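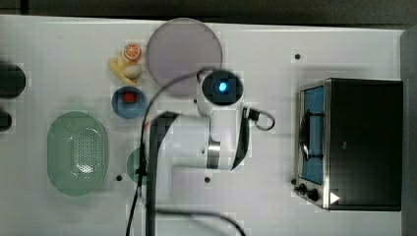

Small Kitchen, Large Ambitions

Dollomwood Play Kitchen Gallery
Text and pictures by Kenneth Menzies. Posted 18th March

A pretend kitchen has most of the problems of a regular one. Things go missing, the fruit ends up by the plates, and whoever got the colander out has left the room. I've been collecting toy food and the bits that go with it since a December when I was meant to be buying gifts for other people. The box at Dollomwood now holds 97 pieces, down from 192 after what my wife calls the correction.

Captions run in the order the menu was planned, to the extent that it was.

Breakfast for one
Half an orange, a banana and a pale little item I have always served as an egg. No complaints so far, though the diners are mostly four.

The good plate
Large, round and somewhere between lavender and gray. It goes with nothing else we own, so it comes out every time. Lindsay wanted it for cake. Lindsay was told to bring a cake.

Blue bowl, red square
Algirdas Uibo says tomato. Eren says jello, loudly. I have it down in the inventory as "red, square" and I'm not reopening the matter.

Colander, light green
Oval, with a neat patch of small holes in the middle. It has never drained a noodle in my care, mainly because the noodles were part of the correction. Still one of my favorites – it looks like it knows what it's doing.

The toaster oven
Black, two knobs, a glass door with a bluish tint. It takes up as much table as breakfast does and has the air of a guest who arrived early. House rule: plastic fruit stays on the outside. This is printed on the lid of the box now, in capitals.

Dark green dish
Keeps turning up half hidden behind something. If anyone has its partner, I would like it back, and I won't ask where it's been.

Next batch
I still owe you the vegetables. There are fewer than you'd hope and one of them may be a shoe. Algirdas is lending me his Undness tea set for the same page, minus 2 saucers he doesn't want to talk about.

Swaps welcome, fruit especially. Please, no more bananas.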